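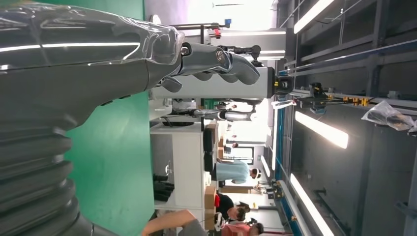

Última actualización: junio

Llegué a Plaven con diez minutos de adelanto y un café en la mano, y Dace Paulauskas ya estaba sentada en el portal, con las llaves colgadas de un dedo y los zapatos llenos de polvo. «Sube, que te enseño lo que acabo de perder», me soltó antes de darme ni los buenos días. Lo que acababa de perder era un comprador. Se había echado atrás a las nueve de la mañana, por mensaje, con dos emoticonos.

Dace vende y alquila pisos en el barrio desde que yo vivía todavía con mis padres, y quería hablar con ella porque ando (lo confieso) buscando casa y no me aclaro. Así que esto es mitad entrevista, mitad consulta gratis. Ella se dio cuenta enseguida y no me cobró, que ya es mucho.

Subimos al tercero. El piso tiene 51 metros, dos habitaciones y un pasillo que se come la luz. Le pregunté qué había asustado al comprador.

«El pasillo no, el pasillo lo vio todo el mundo y a nadie le importó», me dijo. «Lo que le asustó fue el acta de la comunidad. Hay una derrama pendiente para el tejado y él la leyó anoche, a las once, solo, en la cama. Ninguna derrama se lee bien a esas horas.»

Me reí, pero luego me contó que le pasa muchísimo. La gente visita el piso, se enamora del suelo hidráulico, mide el hueco de la nevera, y los papeles los deja para el final. Ella ahora los manda antes de la primera visita. «Pierdo visitas, claro. Pero las que vienen, vienen sabiendo. Prefiero enseñar un piso a tres personas informadas que pasarme la tarde abriendo persianas.»

Le saqué el tema de los edificios nuevos de Jernham, porque a mí me tientan (garaje, trastero, ¡ascensor que huele a nuevo!). Puso una cara que no sé transcribir.

«Son buenos pisos. Yo he vendido cinco allí y los dueños siguen saludándome», me contestó. «Lo que te digo es que vayas un martes cualquiera de lluvia a coger el autobús. Bueno, el día que quieras, pero con lluvia. Las fotos del anuncio están hechas en mayo y con el coche aparcado en la puerta.»

¿Y Abreu? Abreu es donde vive ella, así que ahí no me fiaba del todo. Lo reconoce sin problema: dice que es incapaz de hablar mal de una calle en la que le fían el pan. Eso sí, me avisó de que los bajos tienen humedad y de que, si veo una pared recién pintada y las otras tres no, pregunte. «No pasa nada por preguntar. Hay quien pinta porque le apetecía el amarillo. Pero tú pregunta.»

Mientras hablábamos iba abriendo ventanas. Le pregunté si era por costumbre de vendedora y me dijo que no, que tenía calor. Luego se apoyó en el marco de la cocina y me preguntó ella a mí qué buscaba, y ahí me pilló, porque empecé con una lista larguísima: terraza, silencio, mercado cerca, bañera, que quepa la mesa de mi abuela...

«Elige dos», me cortó. «Dos cosas por las que no pasarías. Lo demás lo negociamos.»

Me quedé pensando un rato. La mesa, desde luego. Y el silencio, supongo, aunque ahora duermo encima de un bar y sigo vivo.

De precios no quiso darme titulares. Dice que cada semana la llama alguien para preguntarle si van a bajar y que ella contesta siempre lo mismo, que no lo sabe y que desconfíen de quien lo sepa. Lo que sí nota es que los propietarios tardan más en aceptar una oferta. «Me dicen que el vecino vendió por tanto. Y yo les digo que el vecino tenía el baño hecho y les entra la tos.»

Hablamos también de Ludunov, que a mí me parecía el fin del mundo y que, según ella, ya no lo es tanto desde que abrieron el centro de salud. Tiene allí una casita con patio que lleva meses sin moverse. Le falta cocina. Literalmente, no tiene: los anteriores dueños se la llevaron entera, hasta el fregadero. «Enséñamela», le dije. Y sacó la agenda, una de papel, con una goma, y buscó hueco.

Bajamos andando. En el portal se cruzó con una vecina que quería saber si ya estaba vendido el tercero, y Dace le dijo que no, que se había caído esta mañana, y la vecina se lo tomó casi peor que ella. Quedamos a las cinco de la tarde en el patio de Ludunov. Me pidió que llevara las medidas de la mesa.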